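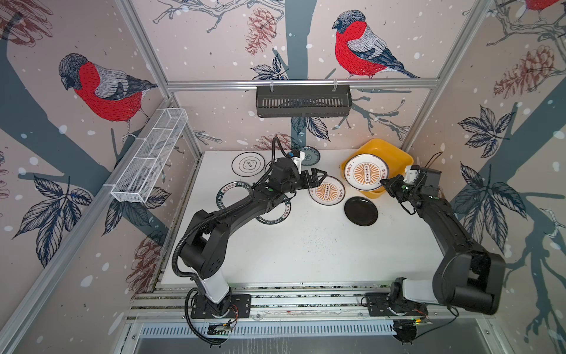

Six plates and a yellow basin on a white tabletop.

How Does Mud Turn Into a Plate?

I eat toast off a plate every morning, and for years I never gave the plate a single thought. Then I dropped one. It smashed all over the kitchen floor, and when I picked up a big piece I saw that the broken edge was dull and rough, a bit like chalk, while the top was as shiny as glass. So what was I eating off all that time? Mud! Well, very fancy mud that has had a very hot bath without any water in it.

It starts with clay

Clay is made of tiny, tiny bits of rock that wore away over a very long time. The bits are flat, like playing cards. When there is water between them they slip and slide over each other, and that's why wet clay is so squishy and fun to poke. Let it dry and the cards stop sliding. Now it's stiff and crumbly, and if you drop it back in a bucket of water it goes right back to mush. (Try this with a little ball of clay from the yard – it's great.)

A potter can shape a plate by hand on a spinning wheel. In a factory, a machine often presses the clay against a mold, so every plate comes out the same size and they all stack nicely.

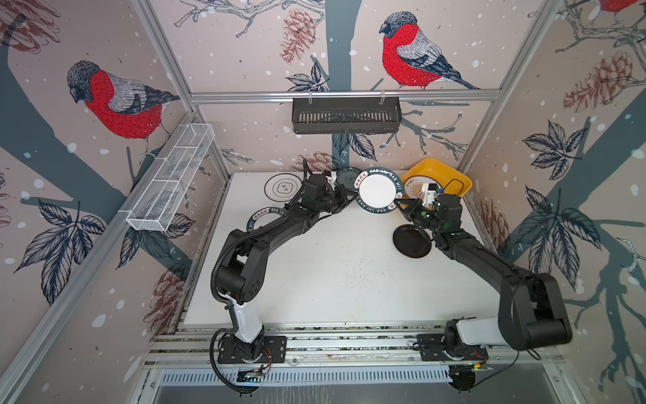 Once the clay has its shape, it has to dry slowly. If you rush it, the outside shrinks faster than the middle and you get cracks. I made a plate in a class one January and put it on the heater because I was in a hurry. It cracked right across. My friend Evie Nuttall left hers on a shelf for 7 days and it was perfect, and yes, I was jealous.

Into the kiln

A kiln (some people say "kill" and some people say "kiln," and both are fine) is an oven that gets much, much hotter than the one in your kitchen. By the time it passes 600 degrees Celsius, the clay has changed for good. Even the water locked up inside those tiny cards has been driven out as steam. After that you can soak it all day long and it will never be mud again. The kiln keeps on climbing, and the bits of clay start to stick to each other. That's what makes the plate hard.
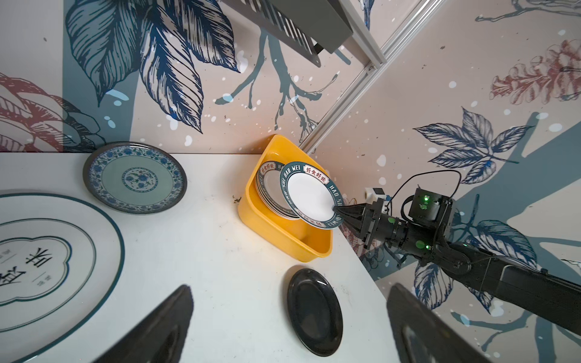

A teal border with white lettering and a little red-and-white label.

What about the shine?

The shiny part is called glaze. Before it goes in the kiln, glaze looks like thin, chalky paint. It's mostly ground-up minerals mixed with water. In the heat it melts and spreads out, and when it cools down it's a thin coat of glass stuck to the plate. Glass doesn't soak up spaghetti sauce, so your plate washes clean.

Colors are tricky. Cobalt makes a deep blue. Copper often makes green, but it can turn red if there isn't much oxygen in the kiln! Patterns can be painted on by hand or printed on a special thin sheet and slid into place, a lot like a temporary tattoo. Some go under the glaze and some go on top. The ones underneath last longer, since forks can't scratch them so easily.

Why do plates break?

Ceramic is hard but it doesn't bend. A plastic cup can squash a little when it hits the floor and then bounce back. A plate can't, so a small crack races through it and – smash.

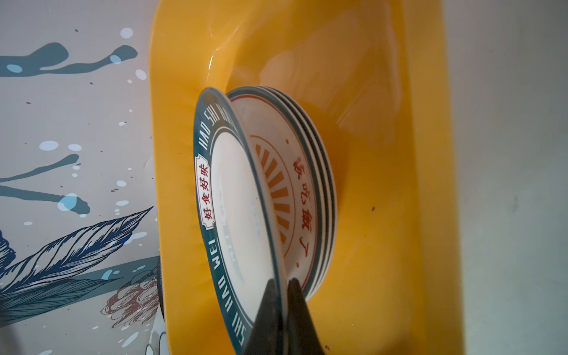 Melaniia Zakharchenko wrote in to ask whether a broken plate could be ground up and made into clay again. She had tried soaking the pieces overnight and they hadn't gone soft at all.

Good try, Melaniia! They won't go soft, however long you leave them, but a factory can crush old plates into gritty powder called grog. Potters mix grog into new clay so it shrinks less and dries with fewer cracks. Please leave the smashing and crushing to grown-ups, though. The dust is bad to breathe and the edges are sharp.

Next time you finish your dinner, turn your plate over (after the gravy is gone!) and run a finger around the bottom. Is there a rough ring with no shine? The potter may have wiped the glaze off there so it wouldn't glue the plate to the kiln shelf.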